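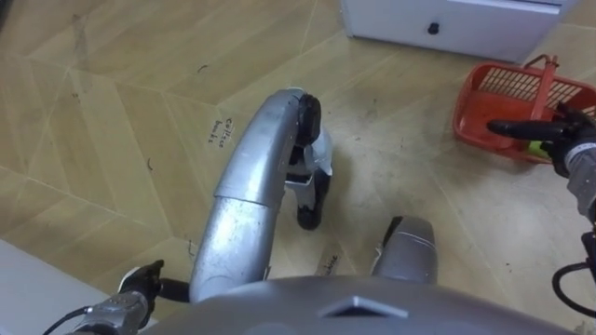 Chart book, Apr 30, 2020

Home | Notebook | Prints | Shop | About

Filed under: Humor, Charts, Work in progress

Long day on the excuses chart. This is the one Mirjam Dewulf sketched on the back of her parking ticket, "Reasons I Gave for Being Late vs. Reasons I Was Late," and I've been promising her a proper version for weeks. I started it as a pie. Bad idea! The joke needs you to read the left side first and then the right, and a pie has no left side, so your eye lands on the fat slice and the whole thing is spoiled before you get to the labels.

Redrew it as two columns with the same five labels in each. Traffic is huge on the left and a sliver on the right. "Could not find other shoe" goes the opposite way. Koen De Bruijn laughed at it from across the table without his glasses on, so the shapes must be doing something, though he then asked if it was about rainfall.

Colors: tried the mustard and the dark green from the October set. The green prints nearly black on the Ritidura paper, so I need to lighten it a good bit before we do any more proofs. Dirk Schouten wants everything in one color like the old Stesamach calendars. I said maybe (I meant no).

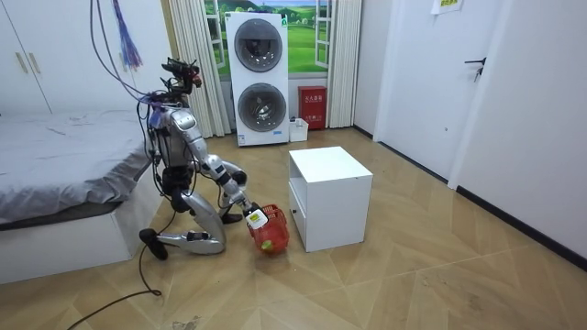 The other thing that ate the morning was label length. I had "Traffic, or at least the idea of traffic" and it ran onto 2 lines and pushed the bars down. Cut it to "Traffic." Much funnier, and I'm a little annoyed about it because I really liked the long one. Saved it in the scraps file in case the commute map ever gets finished.

Hauwa Nwachukwu read through the whole batch after lunch. Her notes, more or less as she said them:

– the sock chart is good, leave it alone
– the meeting chart explains itself in the title and then again in the caption, so pick one
– "Things My Cat Has Seen" needs a real axis or no axis, the half one looks like a mistake
– nobody under thirty will get the fax machine

She's right about the caption. I'm keeping the fax machine.
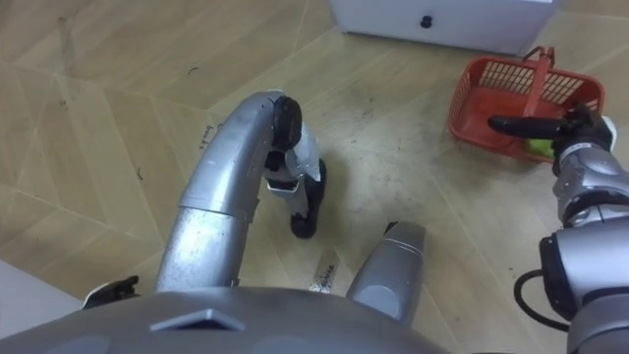
Then I went back to the meeting chart and took the caption off completely, and moved the word "biscuits" from the legend to right beside its line. You don't have to go hunting for it now. I should do the same with the other 4 that still have legends, probably tomorrow if the Kivbridge file opens – it crashed on me again when I pasted in the small type.

Els Hermans called about the print run. They're thinking around 4000 for the postcards, same size as before, and she needs the final order of the set before they can quote. My order so far is socks, excuses, meetings, cat. I keep wanting to open with excuses but the sock one is quicker to get.

To do: lighter green, fix cat axis, ask Mirjam if she wants her name on the card, find the Ngata pens.

Get new charts in your inbox! Enter your email to subscribe. You can unsubscribe at any time.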